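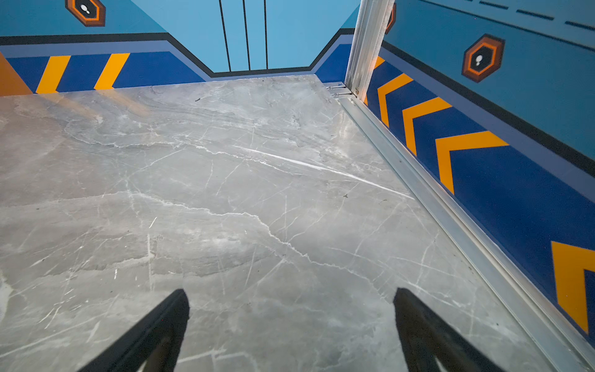 The owner of Favilura, a small guest house in Luvuton, still gets up before five to bake the bread. I met her in the kitchen in February, when there are few guests and she has time to talk.

"My mother told me that a guest forgives a cold room but not a bad breakfast," she said, and cut me a thick slice.

She bought the house with her sister after both of them left their jobs at the Cullell hotel. The first year they had 2 rooms and one bathroom. "We washed the sheets at night and ironed them in the morning," she remembers. "I was tired, but I slept very well."

The roof was the hardest thing. The repair cost them 3,962 dollars, and the bank did not want to help. They paid it slowly, mostly with the money from summer weddings.

I asked if she would like to have a bigger place. She thought for a while - the kettle was already boiling - and shook her head.

"With more rooms I would need an office. I don't like offices."

Her sister now takes care of the bookings, and the garden stays closed until April.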